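Secção 4 – Configurar o registo de jogo no Trislow

O Trislow promete estatísticas de equipa «em minutos». Em minutos fica a aplicação instalada. Para que os números digam alguma coisa sobre o jogo de sábado ou de domingo, conte com mais trabalho, quase todo manual.

Antes de começar

Precisa da lista de jogadores com os números de camisola e de uma conta de treinador. A conta de adepto abre os mesmos menus, mas não grava nada e não avisa.

1. Abra Equipa > Novo jogo e escolha a competição. Se a sua não aparecer, use «Outra». O botão «Sugerir competição» envia um pedido ao fabricante; não espere resposta antes do apito inicial.

2. Introduza os 11 titulares pela ordem da ficha de jogo. A importação automática a partir de fotografia existe, mas troca o 1 com o 7. Escrever à mão é mais rápido do que corrigir.

3. Em Formação, arraste cada jogador para a sua posição. O esquema serve apenas para o desenho – não altera nenhum cálculo, apesar do que diz o folheto.

4. Defina a duração de cada parte. O valor de origem é 20 minutos, pensado para futsal, e volta a aparecer sempre que se muda de competição.

Cuidado: mudar a duração depois do início do jogo apaga os cartões já registados.

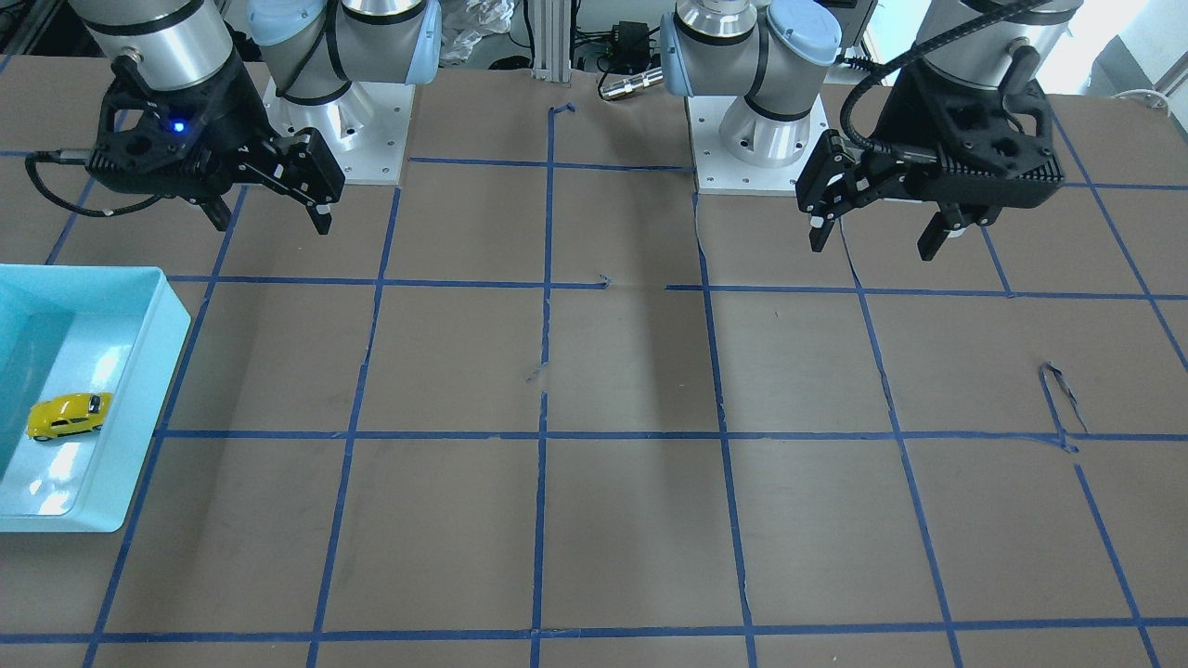
Undville, 02/11/2022

Texto revisto para a versão 2 da aplicação. Quem ainda usa a anterior não encontra o menu Formação e deve passar do passo 2 para o passo 4.

5. Ligue o cronómetro Florex por Bluetooth e confirme que o símbolo fica verde. Verde significa emparelhado, não sincronizado. Compare os dois relógios ao fim do primeiro minuto.

6. Durante o jogo, registe golos, cartões e substituições. Deixe os passes e as recuperações para depois, com o vídeo. Uma pessoa sozinha na linha lateral não consegue marcar tudo, e o que falta entra na média como zero.

7. No fim, prima Fechar jogo e guarde uma cópia em Exportar > Folha de cálculo.

Nota sobre o «índice Jacquet»: é a classificação de 0 a 10 que surge ao lado de cada nome. O fabricante não publica a fórmula. Nos nossos ensaios, um guarda-redes suplente que não saiu do banco ficou acima do ponta de lança que marcou dois golos. Não o use para escolher a equipa, nem o mostre aos jogadores. Pode ocultá-lo em Definições > Visualização, linha 17 da lista.

Se o jogo não aparecer no histórico, não o introduza outra vez. Feche a aplicação, volte a abri-la com rede e puxe a lista para baixo. Os jogos duplicados só podem ser eliminados pelo apoio técnico.

A secção 5 trata da partilha de relatórios com os pais e a direção.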